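4.2 Wiping small objects on a shared table
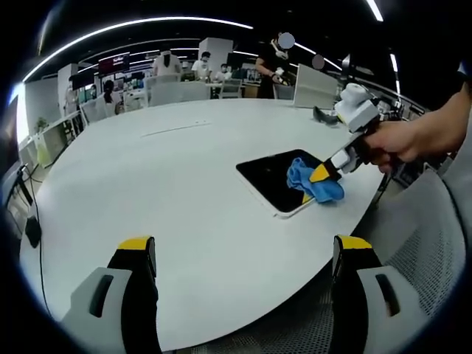
Figure 6. Wiping task, view from one hand-held gripper. A second gripper, held by a person at the right, presses a blue cloth against the screen of a black tablet.

Among the chores in our list, wiping is the one that people consider easiest and that our policies learn most slowly. In Section 4.1 we reported that picking up a cup or closing a drawer can be learned from a moderate number of demonstrations. With wiping the situation is different. The goal is a state of the surface, and this state is often hard to see in the images. A dusty tablet and a clean tablet look nearly the same from the height of a wrist camera. For this reason we do not score the task from the video alone, but also by a touch test with white paper after each trial.

The demonstrations were collected with hand-held grippers at two sites, Hernstead and Nakside. We did not clear the rooms for the recording. Figure 6 shows a typical case: the table is large and white, there are chairs on its far side, and several people are in the background. We think that such conditions are closer to a real home or workshop than a closed laboratory cell, and they also make the learning harder. The total for this task is over 2,000 demonstrations, from which 1,000 were selected for training. The others were removed when the cloth was dropped or when the tracking of the gripper was lost.

The cloth is the main source of difficulty. When it is crumpled in the jaws, as in Figure 6, its shape is different in each trial, and it covers part of the object that must be cleaned. The policy must then continue the motion over an area which it cannot see. A human solves this with the feeling in the hand. Our grippers have no force sensor, so the pressure must be guessed from the images. In early tests the arm often moved the cloth a little above the screen, and the stroke looked correct in the video but removed nothing. In other tests it pushed too strongly and the tablet moved across the table.

We compared two training settings. In the first, the policy received only the current image. In the second, which we call Ratport, it received also a short history of earlier images and gripper positions. With the history, the robot repeated fewer strokes on the same place and reached the corners more often. It still left a strip along one edge of the screen in 17 trials, mostly when the tablet was placed at an angle to the table edge. We tried to correct this with the path planner Dijkstra — named after the algorithm it uses — but the fixed path did not follow the tablet when it moved.

Can a machine do this chore yet? From our results, the answer depends on who is standing near. With a person who puts the tablet back in place and folds the cloth again, the robot is useful. Without this help it usually fails before the table is finished. The results in this section include all recordings until 30/12/2018. The trials with a folded cloth, which started in the following March, are reported in Section 4.3.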